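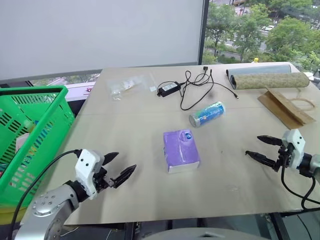 Why does adding more demos make my two-arm policy worse?

Marilou Policarpio
Hi all! I've been trying to copy the result in the Fokden write-up, the one where they train on short clips of a messy tabletop and the arms learn which item to go for first. I started with 41 demos of bagging groceries and household bits (tissues, a can, that kind of thing) and it did okay. Then I went up to 338 and now both arms reach for the same item and just hover – it's driving me nuts. Same learning rate, same cameras. Did I break something, or is this a known thing with their method?

Kukwood
More data is always better, so probably a bug. Check your gripper calibration.

Marilou Tan
I'd look at who did the demos before touching the calibration. We ran into this at Akanport in October. Our first batch all came from one person who always took the can with the right arm. The big batch came from several people, and they didn't agree on which arm goes first, so the policy kind of averaged them and got stuck in the middle (Weidemann's appendix has a plot of exactly this, way at the back).

What worked for us was 2 things. Tag each demo with the arm that moved first and feed that tag in as an input, then at test time just pick one. And cut the pauses at the start of each clip, those teach it to hover! Try it on a small subset before you retrain on the whole pile. If it still hovers after that, post your action chunk length, ours was way too short for a while.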